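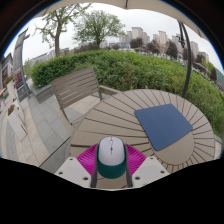 4 min read

README for the Wornitz tidy-up set

Hi! I'm the person who keeps this folder in order (or tries to). Wornitz started as an argument I had with Lauri Toivonen over whether a machine could set up a desk for me in the morning. Lauri said five years. I said it could do half of it now if you weren't picky about which half. We never settled it, but we did end up with a pile of recordings, and people kept asking for them, so they are packed up with some notes on what I think they're good for.

What's in it

There are 785 recordings of small chores, each one done by a person holding a gripper in one hand. Of those, 366 are desk and table chores: mouse onto pad, pen into cup, cable off to one side, that sort of thing. Another 300 are kitchen counter jobs, and the rest went into a folder called misc that I keep meaning to sort. The shortest ones are just a pick and a place. The longer ones string a few of those together, and they're the ones I'd look at first if you want to know how far along this stuff is.

Each recording has a plain text label in my own words. I wrote them quickly. "Put the mouse on the blue pad" is a typical one. If you need tidy, uniform labels you'll want to rewrite them, and please send them back to me if you do!

Where it was recorded

Mostly Brodville, with a smaller batch that Lauri did in Riihimäki. The Brodville part has a fair amount of outdoor furniture in it, and I'd encourage you not to filter that out. Slatted tables are great. A tabletop full of dark gaps gives a vision model a lot of lines to get confused by, and the mouse pad lying on top of it is suddenly the one calm, plain thing around. Then you add hedges, a big umbrella, flowers in planters and a gray sky with towers under it, and a model that has only ever met a white lab table has a lot of catching up to do.

Can machines do these chores yet?

My answer is "some of them, on a good day, and slower than you'd like."

Take the mouse. Picking it up is the easy bit. It's rounded, it's a decent size for the fingers, and ribbed fingers like the magenta ones forgive you for being a little off. The policy I trained on the desk recordings gets hold of a mouse often enough that I stopped being excited about it.

Putting it down is where I lose my patience. A mouse held upright has to be turned flat before it lands on the pad, right side up, with the buttons facing away from where the person sits. A person does that without thinking about it. My policy will happily set it down on its side and move on, very pleased with itself. If the pad sits at an angle to the table edge (and I leave it that way a lot) there's also the question of whether "straight" means straight with the pad or straight with the chair. I label it as the pad. Lauri labels it as the chair. Sorry about that, check the place column.

I ran 29 trials of the full mouse-to-pad job on a small Trevetti arm before writing this up, and I'm leaving the score out of the README on purpose, as the lighting changed halfway through and I don't trust it. There will be a proper run once I have a weekend.

Kitchen jobs are further off. Anything that bends or drips is a different world, and I would not let any of this near a full glass.

Stuff to know before you use it

The view is very wide and it bends straight things near the edges. Planters lean, table edges curve. Undistort it if your model cares. I didn't, and mine seems to cope.

The gripper takes up a good part of the lower view in the table recordings, so small objects can vanish behind the fingers for a bit.

Almost everything was done right-handed. Left-handed recordings would be very welcome.

Outdoor light is whatever it was. I made no effort to match it between recordings and I've put no weather tags in, so an overcast sky and a bright one can sit side by side in the same folder.

Fine for: learning grasps on everyday objects, testing whether your model survives a patio, teaching.
Not so fine for: claiming your robot can run an office. Please don't, I will get emails.

Use and credit

Use it for whatever you like, commercial or not. A mention of Wornitz is nice. If you train something that reliably puts a mouse down the right way around, write to me first and tell everyone else after.

Changes

14 February 2025: fixed a bunch of labels where I'd typed "pan" for "pad", moved the Riihimäki recordings into their own folder, added the place column.

Next up is sorting misc, and a second gripper if Lauri ever mails it back.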